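Teaching by Showing: Notes for Session 2
Course project: Bowls onto the Shelf (Clarkness setup)

Welcome back! Last time we covered what a learned policy takes in and what it puts out. Today is the part I enjoy most, collecting the examples. Everything the system will ever know about bowls comes from what we give it, so these sessions deserve as much care as the training code does (probably more).

What counts as one example

An example is one complete attempt at the task, called an episode. For each time step we store the camera images, the joint positions of both arms, the gripper openings, and the command the operator sent. The images and the joint readings have to share a clock. If they drift apart, the policy learns to close its fingers a moment too late, and you will spend a week blaming the network.

Our target for the project is 1000 episodes. We have 254 so far, and that is already plenty to train a first rough policy and see where it gets confused.

Why bowls?

Bowls are wonderful teachers. A rim can be grabbed from any side, so two operators will solve the same layout in two different ways and both be right. They also nest, hide one another, and come in colors that make sorting errors easy to spot on playback. Keep in mind that a wrist view and an overhead view carry different information. The wrist view is great for the last stretch before a grasp and nearly useless for planning which bowl to go for.

Look at these views with a partner and decide which bowls you could find from each one alone.

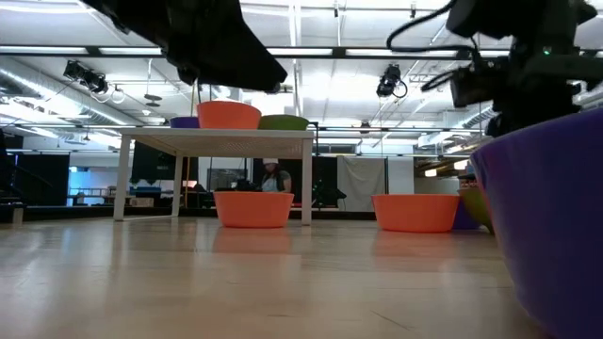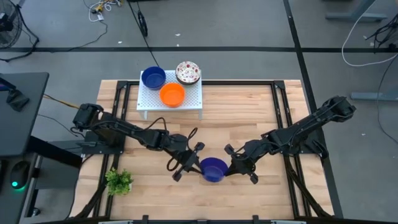
The second view has a bowl held at the rim by one gripper. Now two from the wrist:

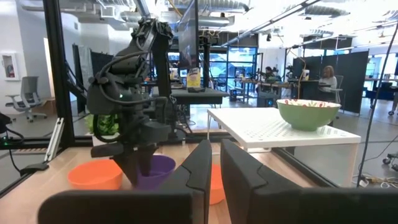
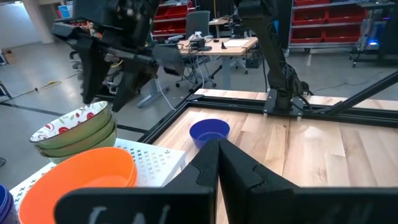

Josée Girard asked whether it would be better to throw out every episode where the operator fumbles a grasp, on the grounds that a clean set ought to give a clean policy. Great question, and the answer is mostly no! Keep the fumble if the operator recovers and finishes. A policy trained only on perfect runs has never been anywhere near a mistake, so the first time it lands a little off the rim it has no idea what to do. Recoveries are gold. What we do throw out are episodes with dropped camera data, and episodes where the operator stopped halfway to think. Long pauses teach the arm to pause.

Varying the start

Change one or more of these before each episode:

Which colors are out, and how many bowls
Where each bowl sits on the tabletop
Whether the shelf starts empty or already holds something
Which arm makes the first move

Write the starting layout in the Bidska log before you press record. Later on we will split the data by layout – a random split puts near-copies of the training episodes into the test set and makes everybody's results look far too good.

For next time

Collect your share of episodes in pairs and swap operators halfway. Then replay five of your partner's episodes and label each one keep, drop, or unsure. Bring the unsure ones to class, they make the best discussions by a mile.

Reading: the Boychuk handout, sections on time alignment and action labels. The part on force sensing is optional, but it's a fun read.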